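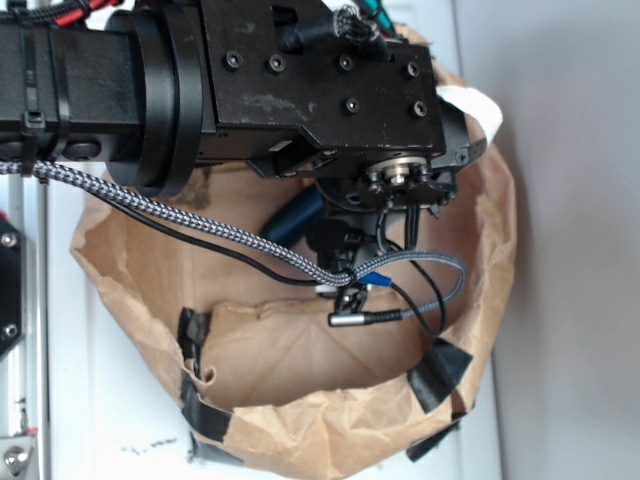
The bus to Lokon left Idport at 6:20 in the morning, and I was the only one waiting for it. The driver took my 200 and gave me no ticket. He said the road past Wellier had been washed out in September and we would be going the long way, by the fort.

I had lived 18 years in Idport and never seen the fort. My mother said it was a wall with goats on it.

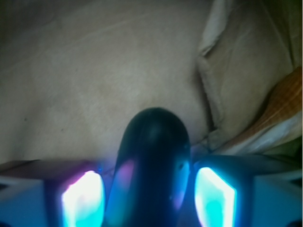
Gripper fingertip against beige fabric.

We stopped there so the driver could eat. It was a wall, and there were goats. Behind it the ground dropped away and I could see the whole valley, the river brown and wide, and the falls at the far end.
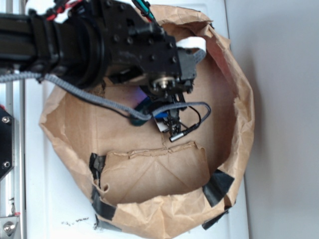
A woman selling boiled peanuts told me a king had once kept 200 horses up there. I asked where he got the water. She pointed at the river and said other people carried it.

I bought a bag from her and ate on the wall until the driver blew his horn. 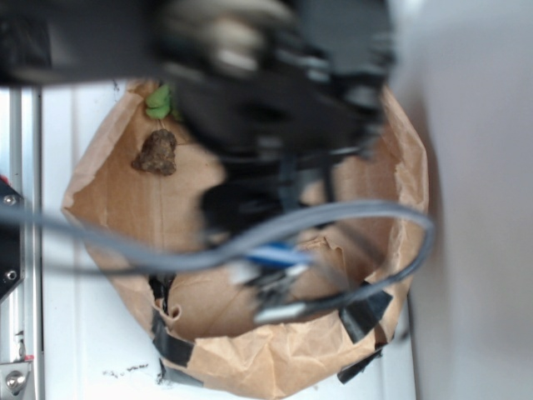 It was another 20 miles to Lokon. My aunt was standing outside the Buthelezi Hotel in her work shoes. She asked why I was late, and I told her about the road. She took my bag and we walked up the hill to her house.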